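Household forum > Shopping and storage > Bags and packing

Best way to pack sweets and snacks so nothing gets crushed or lost?

I do the snack run for our walking club and love it, but the packing is getting silly. In March I bought 36 packets for the long walk and ended up with sweets under the fruit, crisps at the bottom and a paper bag that gave up in the car park. Do you sort by type, by person, or just tip it all in? And paper or plastic? I'd be thrilled with any system at all!
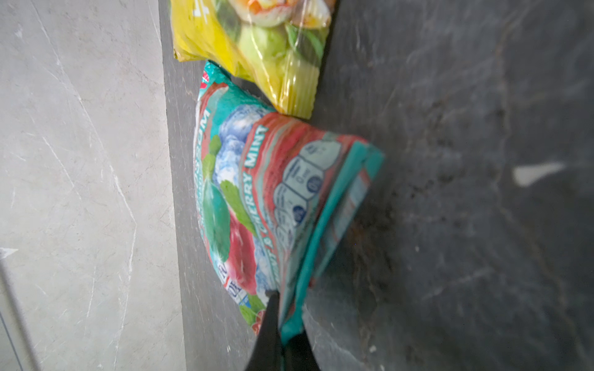

Nayeli Salinas
Forum member, Snacks and Picnics

The cherry mint ones are my new favourite, by the way. I always lay them next to the fruit on the table and then can't decide which goes in first. The bag is slippery and slides off everything.

14 comments

Elvia Huerta
Regular contributor

Oh, I love this sort of job! Fruit first, always, in its own bag, and keep it in that bag. Then boiled sweets and mints, as they can take a bit of weight, then anything puffy on top with nothing over it. Stand the packets on their ends like books so you can read the tops and pull one out without digging.

Paper bags look lovely and I do use them for parties (the printed ones with little cartoons are so cheerful), but they hate corners. Those crimped ends on snack packets are sharp enough to start a tear, and once it starts it runs. If yours has gone, don't tug the packets out through the hole or you'll get ribbons of paper everywhere. Open it right down the side and move the lot to something stronger.

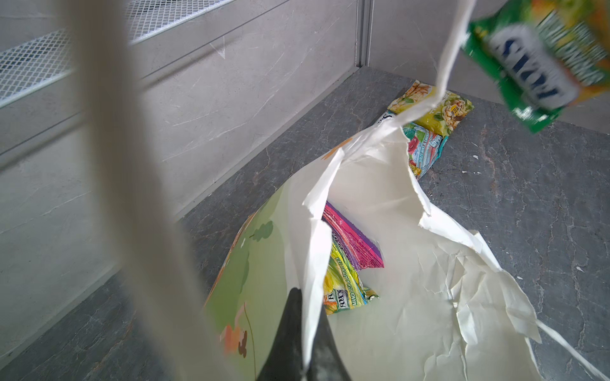 Torn paper bag with snack packets among the folds.

I did 70 party bags for my sister's school fair this way and it was brilliant fun, though I still had paper bits in my sleeves at bedtime.

Berkay Yaman

just use plastic. never had one split

Magnus Pringle
Member, 6 helpful replies

Plastic with handles for me too - and stand it up on the floor before you start! It makes such a difference having the opening facing you. Put the flat packets round the sides first and they hold the bag open while you fill the middle. I leave a couple of packets out until the end and slot them in where there's a gap.

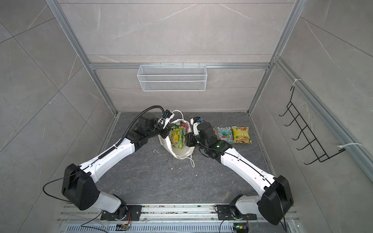
White plastic bag standing up, packets showing at the top.

For the walking club I'd do one bag per car and write the names on a bit of masking tape. Don't tie the handles, people only rip them open. And put the mints near the top, they're always the first thing anyone asks for on a hill!

Was this page helpful? 36 people said yes
Filed under: Bags, Snacks, Picnics and days out
Contact us | © Henia Household Help | Back to top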